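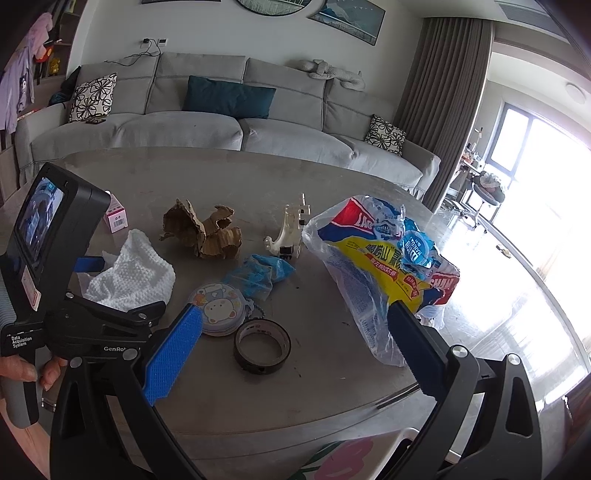

So what happens to the people when the robots learn the job?

At my workplace, they turn into the teachers first, and what comes after depends on whether anyone bothered to write it down.

I pick up stuff for a living these days. Crumpled bags, rolls of tape, paper towels, all of it with a gripper in my hand, over and over, so a machine at Batisdale can learn how to clear a messy table. I did 7 years in the Zurnar warehouse before this, and my back can tell you which job it likes better (this one, by a mile!).

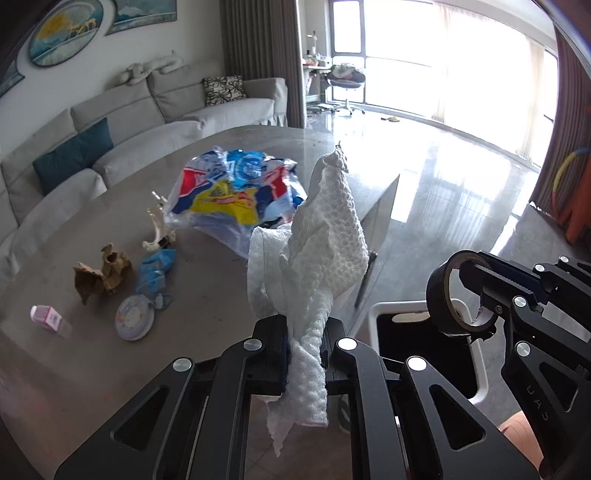 Meijer
Table trainer and occasional complainer, Batisdale

My old job had a quota and so does this one. It's 200 good pickups a shift, and a sloppy one doesn't count. What I didn't expect is how much I'd have to think about my own hands. Ever tried to grab a paper towel with two stiff fingers? You get careful fast, and then you get kind of proud of it, and then you remember you're handing it over.

That's my beef. The company pays us by the hour, which is fine, but the skill goes into the Nivutus project and stays there after we've gone home. Say it ends up in 500 machines. I'd like a little something for each one, or at least first crack at the jobs looking after them. The folks upstairs talk about "freeing people up," and I keep asking, free for what? With what paycheck?

I'm not against the robots, I want to be clear on that. Let them have the heavy bins and the night shift! Just put the retraining in our contracts now, while they still need us to show them how to pick up the tape.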